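# About Gamura

Disability rights and access, mostly local. Based in Sernthorpe, working out to Salian and the villages past it. 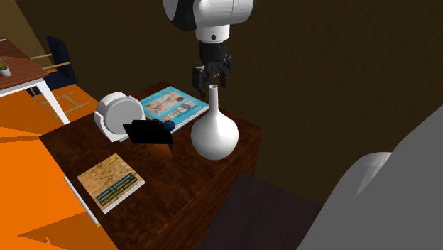

*White vase and a teal book on the cabinet top*

We started as a drop-in table for people stuck on parking badge forms. Still do the forms — Tuesday-type queries, we call them, whatever day they land. These days it's also access checks, help with appeals and a lot of writing to the council.

What we do, in short:

- Access checks for shops, halls and surgeries. 17 done last year in Salian alone
- Benefits and appeals help, by phone or in person
- The Tandov project: getting disabled residents in the room before street plans get signed off, not after

Last year we took 1,078 calls. Phones open at 10am, best to try before lunch. Leave a message if it rings out, we do ring back.

There are 5 of us on the staff, all part time. Most of our board are disabled people and the rules say it has to stay that way.

Large print, Easy Read and BSL versions of this page are on there way. Ask if you need one sooner — we can usualy post large print the same week.

Open meeting every November, Sernthorpe library, step-free from the car park side.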